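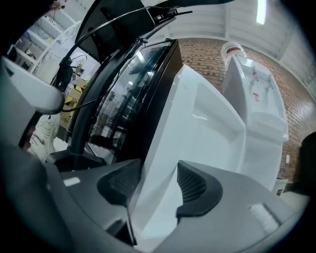 Figure 6. Glossy white surface with shallow recess and raised rim. Crumpled off-white fabric to the left.

6. Cleaning and Care of Glossy Surfaces

This section applies to all Anero 714 parts supplied in gloss white. Matte parts are covered in Section 2.

6.1 Before you start

Clear loose items from the surface and the area next to it. Cloths, towels and clothing should be moved at least 50 cm away before any cleaner is opened. Dyed fabric left against a damp gloss surface can leave a stain that ordinary cleaning will not remove.

You will need:
Two soft cotton or microfiber cloths
Lukewarm water
Mild dish soap, unscented
A soft brush for corners (optional)

CAUTION: Do not use scouring powder, steel wool, melamine sponges or any cleaner containing acetone or bleach. Damage caused by these products is not covered by the warranty.

6.2 Routine cleaning

1. Lift off dust with a dry cloth. Do not press down on grit.
2. Dampen the second cloth with soapy water and wring it out well.
3. Wipe the long flat faces first, in straight strokes.
4. Wipe the recess. Follow the rounded inner edges and finish at the raised rim.
5. Rinse the cloth and wipe all surfaces again with clean water.
6. Dry with a fresh part of the first cloth. Check the recess a second time, as water collects there.

NOTE: Check the finish under a lamp held low and to one side. Soap film shows as a dull patch in the reflection. Repeat steps 5 and 6 if needed.

6.3 Dried residue

1. Lay a damp cloth over the spot for 6 minutes.
2. Wipe gently. Do not scrape with a blade, fingernail or hard plastic edge.
3. If residue remains, apply one drop of undiluted dish soap and repeat step 1.
4. Rinse and dry as in 6.2.

Residue in the corner between recess and rim may be loosened with the soft brush — use light pressure only.

6.4 Bevels and edges

The coating is thinnest along beveled edges. Polish should not be applied to them. Do not drag metal or ceramic objects across a bevel, and do not hang wet cloths over one to dry.

Chips smaller than 2 mm can be filled with the Jatura gloss repair pen. Allow the filler to cure overnight before washing the area. Larger chips require a replacement part.

Section revised in May by Parvaneh Arabzadeh. Checked by Omid Vahidi, Kernemmont.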